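Monday, evening

New sheet from Undden this morning. We used to have a rota. Now we have a "task flow", which is a rota that can see what you did. Colm Fahy read it out over the phone in his funeral voice and then asked whether I had anything to say about it. I said the font was nice.

What changes for us, as far as I can make out: the sorting line at Ots goes over to the arms in August, and those of us who used to sort things now spend our days showing the arms how. I picked up bottles for six years without one person wanting to know about my wrist. Suddenly my wrist is of great interest. I'm to do 1000 good picks by the end of the month, with the grippers, in an ordinary room, on an ordinary table. Bottles, boxes, whatever is put out.
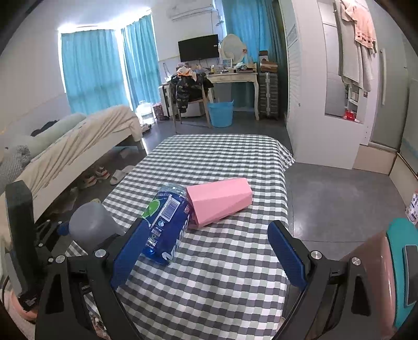 Monday, later

Did 79. The target was 100, so tomorrow begins with a debt of 21, and the task flow has already turned my name orange.

The bottle lying down is the one I dread. Upright, a bottle is a gentleman. On its side it waits for you to commit and then rolls. My hands knew all about this and never mentioned it to me, and now I have to slow them down and catch them at it.

Colm rang again. He's being moved to Flosutico to watch 24 screens and press a button if anything looks wrong. Same pay, a chair, no lifting. He sounded miserable. I said his back would be pleased and he said his back wasn't the one who'd be bored.

Must ask about the tea break. It isn't on the sheet.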